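Acoustic Survey of Fall Elk Bugling in the Birnow Drainage

Field Methods in Wildlife Management, final project report
Submitted 2020-10-12

1. Purpose

Bull elk bugle most heavily during the September rut, and archery hunters in the Birnow drainage plan their mornings around it. The regular complaint at the Skasham check station is that bulls go quiet as soon as the season opens. Our project tested a small part of that claim. We recorded natural bugling at two fixed points, one open to hunting and one closed, and compared how often bulls called in the hours near sunrise.

We did not try to estimate herd size. A single bull can bugle dozens of times in one morning, and a recorder cannot tell one animal from another without far more analysis than we had time for.

2. Study area

The Birnow drainage runs northeast from the Skasham road to the base of Baran Ridge. The lower end is willow bottom and wet meadow. Above it the slope is mostly lodgepole with scattered aspen, and elk move between the two at first and last light. Hunting access is on foot from the Skasham trailhead.

Station A stood on a bench on the open side of the creek, at the edge of an aspen stand. Station B was on the closed side, inside the Brurum refuge boundary, in similar cover. The stations were far enough apart that a bugle at normal volume should not have reached both. We tested this with a grunt tube before the first recording night and could not hear the call from the opposite station.

3. Equipment

Each station had one weatherproof recorder strapped to a tree at chest height, with the microphones facing the creek. Recorders were set to run from two hours before sunrise to two hours after. Batteries and memory cards were changed at midday, when elk were bedded and a person walking in was least likely to push them. All clocks were set from the same phone before deployment.

Field clothing was kept to wool and fleece. Nylon shells make a sharp scraping sound against brush, and on the practice night this sound covered part of the recording. Thin gloves were worn for card changes.

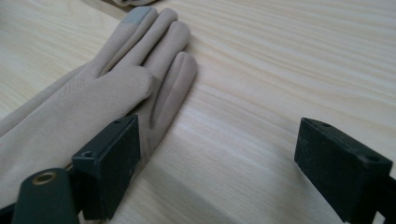

Figure 1. Fabric glove on a wooden tabletop.

4. Listening protocol

Recordings were cut into ten-minute blocks. Two team members listened to each block separately and marked every sound they judged to be an elk. Calls were put into one of four classes: full bugle, partial bugle, chuckle, and cow or calf call. Only the first two classes were used for the comparison. Where the two listeners disagreed, a third member played the block without seeing the earlier marks, and the majority call was kept.

Human calling was the largest problem in sorting the Station A files. Hunters use bugle tubes, and a good caller is hard to separate from a young bull. We rejected a call if it was repeated at even spacing with little change in pitch, or if voices or footsteps could be heard within the same block. This rule is strict and probably removed some real elk. We accepted that loss - the alternative was to count hunters as game.

Wind was handled by ear. A block was dropped if both listeners noted that steady wind noise would have hidden a distant call.

5. Results

After wind and equipment losses, the two stations together gave 1000 usable blocks. Listeners marked 3866 sounds in all classes. Most were cow and calf calls, which came in long runs when a group passed close to the microphones. Disagreements between the first two listeners were most common in the partial bugle class.

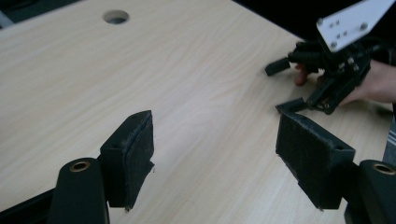 Figure 2. Wooden tabletop with round opening.

Bugling at both stations was heaviest in the last half hour before sunrise. At Station B it tapered slowly and continued well into full daylight. At Station A it dropped off earlier, and very few bugles were kept from the second hour after sunrise. The gap between stations was widest on weekends.

A total of 47 blocks from Station A were set aside as suspected human calling. Adding them back in narrowed the gap but did not close it.

6. Discussion

The bulls on the open side did not go silent. They called less after sunrise. A hunter who leaves the trailhead at first light will reach the bench after most of the bugling has ended, and this may account for much of what is said at the check station.

Hunting pressure is one possible cause, but the design cannot isolate it. Station A also lies closer to the trail and receives foot traffic from hikers. The slope there gets sun earlier, and elk may bed sooner for that reason alone. One season at two points is a small sample. 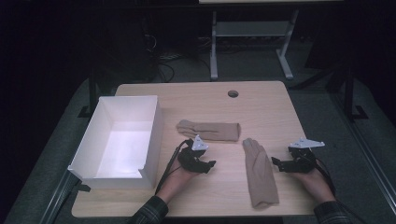

Could the difference between stations come from the recorders themselves?
We consider it unlikely. The two units were swapped between stations at the halfway point, and the pattern stayed with the location.

7. Recommendations

A repeat survey should start before archery season opens, so that each station has its own baseline. A third recorder on Baran Ridge would show whether bulls move uphill and keep calling there. Hunters signing in at Skasham could also be asked to write down when they used a call, which would make the sorting step in Section 4 much less dependent on judgment.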